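We nearly didn't bother with the Jaltus open day. It was chucking it down, the car park was full by the time we got there, and I'd left my decent shoes at home. But my sister had been on about it since January, so in we went!

First stop was the old mill building, where they still weave blankets (the noise – my goodness). Anas Karam showed our group round and let us have a go at winding a bobbin. Mine came out like a potato. He's been there 15 years and does it without looking.

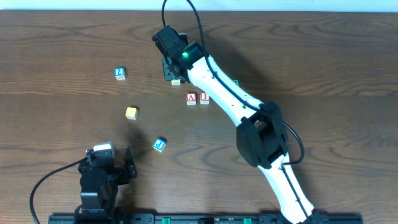 After that we followed our noses to the canteen. The Issa bakery had a stall by the door with cardamom buns at 3 for a fiver, and I'm not going to tell you how many of those made it back to the car. The tea was stewed but hot, and we got a seat by the radiator.

Then up to the dye room, 110 steps and no lift, which my knees are still grumbling about. Worth it for the blues alone – I bought a scarf in the darkest one on the way out and wore it home.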